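Prorusel home blood pressure monitor: a long-term review
Reviews > Health at home
Posted Jan 2, 2026

I bought the Prorusel in October, after a nurse at the Flustville surgery took my blood pressure, frowned, took it again and suggested I go home and keep a diary. I'm a worrier, so I expected to hate the whole business. I've ended up rather fond of the thing, and keener on home readings in general than I ever thought I'd be!

First, the cuff, as it matters more than anything on the screen. My old monitor came with one cuff, described on the box as fitting everybody, and it didn't fit me (I have the upper arms of a retired rower, minus the rowing). A cuff that's too small tends to read high. The Prorusel comes with 2 sizes and a paper tape with the ranges printed on it, so you measure the middle of your upper arm and pick. I'd been using the wrong size for years. The larger one goes on easily with one hand, and the tube leaves it on the side where you want it, down towards the elbow, so it isn't fighting you.

Then there's the waiting. Press the button and it makes you sit for 5 minutes before it does anything. You can skip this, but I'd leave it on. Feet flat, back supported, arm resting at heart height, no chatting. I used to march in from the garden, strap myself up and then panic at the result. After the rest it takes 2 readings a minute apart, shows you both and stores both. They're hardly ever the same, and I do wish more people were told that this is perfectly ordinary. Blood pressure moves about all day long. A single high number after a row with the broadband company tells you very little.
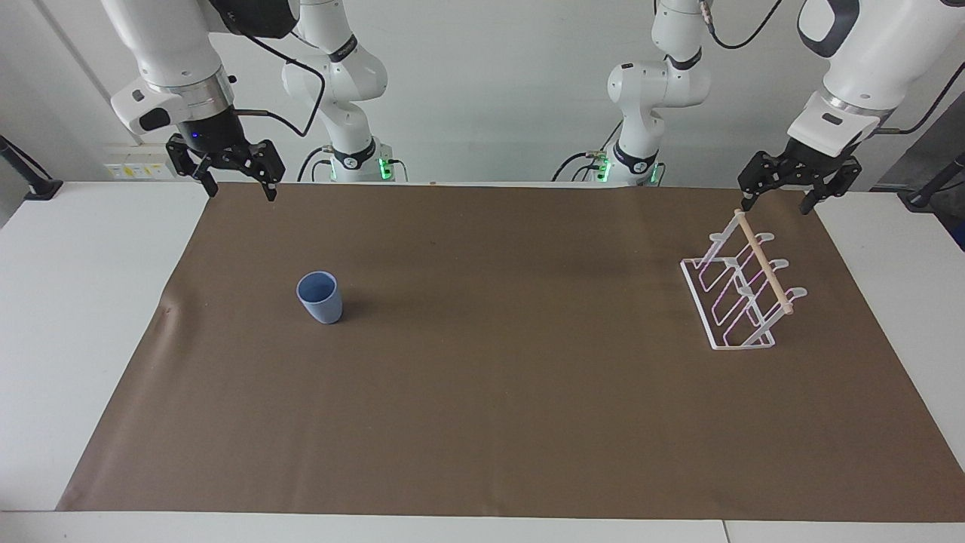

Tsion Tekleab wrote in to say that the rest timer was the very thing that put her off: "I sat there watching it count down and got more and more wound up. I turned the screen face down in the end and my readings settled. My only other grumble is the beep when it finishes, which wakes the baby." She also asked whether it can tell you if you need tablets. No, and I'm glad it doesn't try. It shows the numbers and leaves the deciding to you and your surgery. As for the beep, hold the memory button while switching on and it goes quiet.

I did try two others before settling. The Marnska is a wrist model, lovely and small, and I wanted to like it. The trouble is that wrist readings depend a great deal on where you hold your hand, and mine wandered all over the place. The Jemal is a proper upper-arm machine and gave sensible results, but the figures on its display are grey on slightly paler grey, and I had to fetch my glasses every single time.

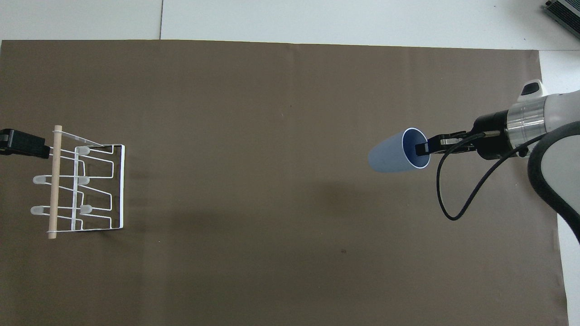

Battery life has been very good. I'm still on the set that came in the box, with readings morning and evening for a week at a time and then a gap. There's an app, which I used twice. I prefer the little paper diary, and so did the nurse, who could run her finger down it and see the pattern straight away. She also checked my monitor against hers, which I'd recommend asking for, whatever make you buy. Mine was close enough to keep her happy.

A few niggles. The storage pouch is too tight for the larger cuff, so you end up stuffing it in like a sleeping bag. The irregular heartbeat symbol came up once when I'd moved my arm, and the booklet gives it only two lines. I'd have liked a clearer page on that. If it keeps appearing when you're sitting still, mention it to someone medical. The same goes for readings that stay high, and chest pain or sudden weakness is a matter for an ambulance, whatever the screen says.

My score is 18 out of 20, with the missing marks for the pouch and the booklet. Spare cuffs are sold separately in both sizes.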